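The glove that wouldn't let go: an afternoon with Zeyu Jiang
Features, Workshop Talk
November

I'd been in the Fesorthorpe workshop for all of five minutes when Zeyu Jiang told me about the time a robot hand refused to let go of an envelope. He was grinning as he said it. He loves a good fault, and he tells them the way other people tell fishing stories.

Jiang looks after Tatberg, a two-armed machine that sorts mixed parcels and packets for a small firm called Dunska. Most days it works beautifully. One morning last spring it didn't, and the story of how they found out why is the reason I drove over.

"We were on a run of 137 picks," he says. "Pick it up, move it, put it down, next one. Really simple stuff, the sort of thing you'd leave going while you had your toast. And at pick 37 the right hand closed on a padded envelope and stayed closed."

The arm carried on with its programme. It travelled to the drop point, went through the motions of putting the envelope down, and came back to the middle of the table with the thing still in its grip. Then it went for the next item.

"So now you've got a hand that thinks it's empty, trying to pick up a packet of crisps with an envelope," Jiang says. "The crisps did not do well."

They hit the stop button. The arm froze, as it should, and the fingers stayed shut. That was the moment he stopped finding it funny. The stop on Tatberg holds everything where it is, which is exactly what you want if an arm is up in the air and you don't want it falling on somebody. It is less good if the hand is closed round something it shouldn't be.

"It was an envelope. Fine. But I stood there looking at it and thought, what if that was Moffat's sleeve?"

Moffat is the colleague who sets out the items between runs, and who was standing next to the table at the time. (Moffat's sleeves, I'm told, have been rolled up ever since.)

The first guess was software, and they lost a whole day to it. Jiang went through the logs line by line and they were spotless. The open command had been sent and the hand had answered that it was open. Every line said the same cheerful thing, and there was the envelope, crushed.

"I love that bit, when the machine swears blind it's fine," he says. "You know you're about to learn something!"

The answer was in the wrist. A cable running down the forearm had been clipped a touch too tight, and whenever the arm reached across to the far side of the table the cable pulled. Over 2,000 or so... no, he corrects himself, exactly 2,000 cycles, because the counter had just ticked over that morning and they'd had cake. After all that pulling, one connector had worked itself half out. The command line was broken, but only when the wrist was turned a certain way. The hand reported the last position it had been told to take, and never checked where its fingers really were.

So there were two faults, a loose plug and a hand that took its own word for things. I asked which one bothered him more.

"The second, by miles. Plugs come loose. You can't run a workshop where plugs don't come loose. But if the hand had looked at itself, it would have stopped on its own before it ever got near the crisps."

The repairs were cheap. The forearm cable now has slack in it, enough to hang a little when the arm is stretched out, and Jiang checks the connector at the start of each shift with a gentle tug. The hand now compares what it was told with what its joints are doing, and if the two disagree the arm pauses. There is also a separate release, a plain switch on the wall, that opens the fingers even when everything else is stopped. Moffat tests it every morning and, by all accounts, enjoys it enormously.

They changed the test items too. The old run used neat little boxes, all the same size, and Jiang thinks that hid the trouble for weeks — a box just drops out of a weak grip, so a hand that was slow to open still looked all right. Now they put out whatever is hard to hold: soft things, flat things, crinkly things, something with gaps in it that a finger could catch on.

"Envelopes are brilliant," he says, with real feeling. "They bend, they slide, they stick together. If you want to find out what's wrong with a hand, give it the post."

I stayed to watch a session with the new mix, and had to be reminded twice that I'd only booked an hour.

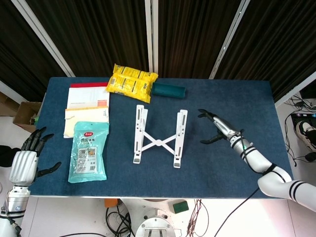 What Jiang checks before a run

Tug the wrist connector. Look along the forearm cable with the arm at full reach. Work the wall release with the hand closed on something soft. Compare the reported finger positions with the real ones, by eye, on both hands. Sleeves up.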